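Simulated bathroom scene: planner succeeds but grasps look wrong from the wrist camera

Posted by Ovside

I've been handed a simulated pick-and-place setup with one arm, a two-fingered gripper and a toilet with small clutter on top of the tank. The supplier says their planner, Skukden, clears 50 layouts without a collision. I have my doubts. It reports success on nearly everything, and the fingertips come down very close to the tank lid among the objects.

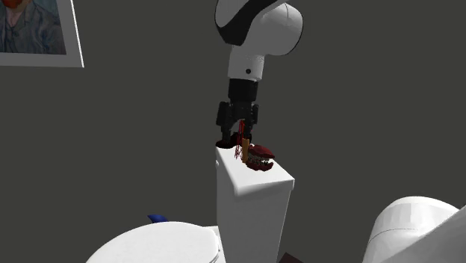

The collision margin is set to 2 mm, and I didn't choose it. If I raise it, planning time goes to 700 ms and it starts refusing layouts. Is the low margin hiding a problem, or am I being fussy?

Posted by Drovwood

You're not being fussy. "No collision" only means no collision with the shapes the planner knows about. Load the collision meshes next to the visual ones and compare. Thin, wiry things often get wrapped in one convex hull, or get dropped by a mesh simplifier that thinks they're noise. Either way the number you were quoted tells you very little.

I'd also want to know what the perception side sees. From the wrist you get big white surfaces with hardly any texture, and a depth estimate built on colour images will happily make something up there.
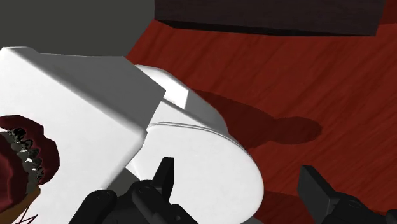 Run it once with the simulator's true poses and once with the estimated ones, same 30 layouts, same seeds. If the failures only turn up in the second run, leave the margin alone and fix the pose estimates. If both runs touch the tank, go after the meshes. And log contact forces from the physics engine. Don't take the planner's word for its own success.

Posted by Hermans

just put the margin up, worked for me. never had the refusing thing but mine was an older version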